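I've spent most of July fighting with perception code, and I want to write it down before I forget which bits were my own fault (most of them).

The short version is that our little sorting project, which Ieuan named Prulldale after a bus stop, has a single detector that looks for parts and hands a pose to the planner. Push buttons go to the tray of the matching colour, everything else gets left alone. Simple! I had it going nicely in simulation by teatime on the first day and was very pleased with myself.

Then I ran it on the bench and it started reporting buttons in places where there was only plastic. Glossy trays, it seems, are brilliant at making blobs. My segmentation was a plain colour threshold followed by a bit of tidying up, and a patch of glare has a lovely clean edge if you're a threshold. Candela Paredes looked over my shoulder, said "why are you not using the saturation channel properly?" and went off to make coffee. She was right, annoyingly. I clip anything very bright and very washed out now, before the colour step even happens, and the ghost buttons have gone.

The other problem was green caps on green. The mask for the cap and the mask for the tray just melt into each other and you get one enormous button the size of a dinner plate, which the planner then tries to grasp. I ended up ignoring the cap altogether and looking for the ring underneath it, then working out the centre from that. It's a bit slower, 71 milliseconds a pass on my old laptop, but it copes when a button leans over.

Wires I've given up on for now. Thin, bendy, shadows running alongside them, and my code sees each one as several short sticks.

A few views from the wrist camera:

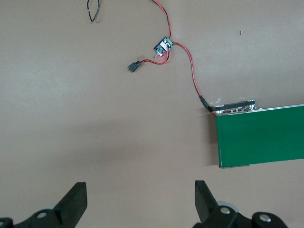
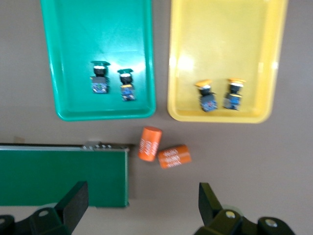
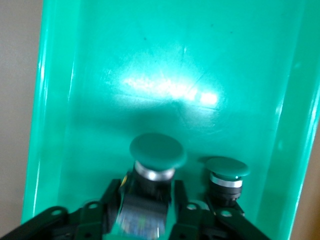 So that leaves the planner, which I've barely touched. At the moment it picks the nearest detection, checks the approach against a crude box model of the trays, and goes. The box model has no idea that the rims are rounded, so it refuses quite a few grasps near the sides that would be perfectly fine. Ieuan wants to swap in proper meshes. I'd sooner shrink the boxes by a smidge and see what happens, which he says is exactly the attitude that got us here.

I've also written a small replay tool, called Stitdale (we're working our way down the bus route), which loads a saved log and runs the detector over it again so I can compare two versions side by side. I've got around 530 saved views in there and I wish I'd done it in week one. It's so much nicer than changing a number, walking over to the bench and squinting.

Still to do: get the hand-eye calibration to load from a file like a normal person's would, and find out why the logger drops the last 3 messages every time I quit.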